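Print
E-mail

4. What people wrote about drying up

I went into this part of the study expecting to skim it. The washing entries were where I thought the arguments would be, and drying was a box on the diary form that I nearly dropped after the pilot in October. Then the forms started coming back and people had filled that box to the edges (and in several cases continued on the back of the sheet!), so drying gets a section of its own.

A quick reminder of what I'm working with. The full set is 2,309 diary entries from 300 households, split between Remton and Grarnmont. Most households used the paper form. The rest typed theirs into Işık, the diary app we licensed for the project, and those entries run shorter and have a lot more spelling mistakes in them, which I left alone. Of the full set, 687 entries say something about drying that goes past a single word. I read all of those twice, the second time after a gap of several weeks, and I changed my mind on a fair number of codes. The revised codes are the ones used here.

4.1 Towel people and air people

Nearly every household has a house rule on this, even the ones that swear they don't. Towel households talk about being finished. They want the counter back, and they want it back before they sit down. One Remton diary has the same phrase night after night, "all put away," and on the single night it's missing the writer explains at some length that there was a phone call. Air households talk about rest. The dishes can sit, they say, and so can we.

What I didn't see coming was how often the two live under one roof. In mixed households the towel person almost always described the air person's habit as something left undone, and the air person described the towel person as fussy, or kind, or both in the same sentence. I had coded these as conflict on the first pass. Reading them again, I don't think most of them are. They sound more like the way people talk about someone else's driving.

4.2 Whose job it is to empty things

Putting away is where the real grumbling lives. A plate that has been left to dry by itself still has to go back in the cabinet, and the diaries are pretty vague on who does that. People wrote "it got emptied" far more than "I emptied it." My reading is that this is a job folks do while waiting for something else, coffee mostly, and so it barely registers as work for the person doing it. It registers plenty for the person who comes in and finds it undone.

The shared apartments at Inimach are the odd ones out. There, tenants who hardly knew each other worked out a rule without (as far as I can tell from the entries) ever saying it aloud: you take out your own things and leave the rest where they are. Three entries mention a mug that stayed put for most of the study period. I asked about it in the follow-up interviews and got a shrug and a laugh, and one tenant told me she had started to think of it as belonging to the building.

4.3 Where the drying happens

I'd assumed everything would be right by the sink, and the diary form kind of assumes it too, with a little checkbox for "left of sink" and another for "right of sink." Plenty of people crossed both out. Racks turned up on tables, on top of washing machines, on a windowsill, and once in a bathtub during a remodel. In smaller kitchens the rack was often the biggest thing on the counter, and people wrote about moving it to make room for cooking and then moving it back again, sometimes twice in an evening. If I ran this again I'd leave a blank space there and let people draw.

Table racks (Figure 4) came with their own set of complaints. Water on the table was the big one, followed by having to clear a corner before a meal. A few people liked the setup, though, and said it got the drying done in the room where they were already sitting. Grarnmont households brought this up more than Remton ones did, and I'm wary of making much of that: the Grarnmont homes in my sample are older and their kitchens are narrow, so I can't pull the town apart from the floor plan.
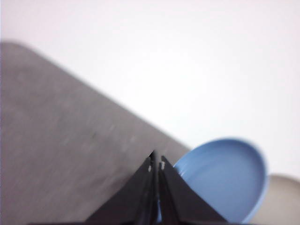
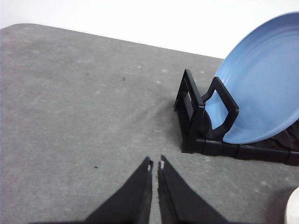
Figure 4. Grarnmont. Second picture: black plastic dish rack on a gray tabletop.

4.4 A note on the short entries

Over 1,000 entries in the set give drying one word or none. I've kept them out of the reading above, but they aren't blank in any simple sense. "Usual" was the favorite, then "same." A household that writes "same" on its very first day is telling me something, and I haven't found a good way to code it yet. The full list of one-word answers is in the appendix, in the order the forms came in.

Print
E-mail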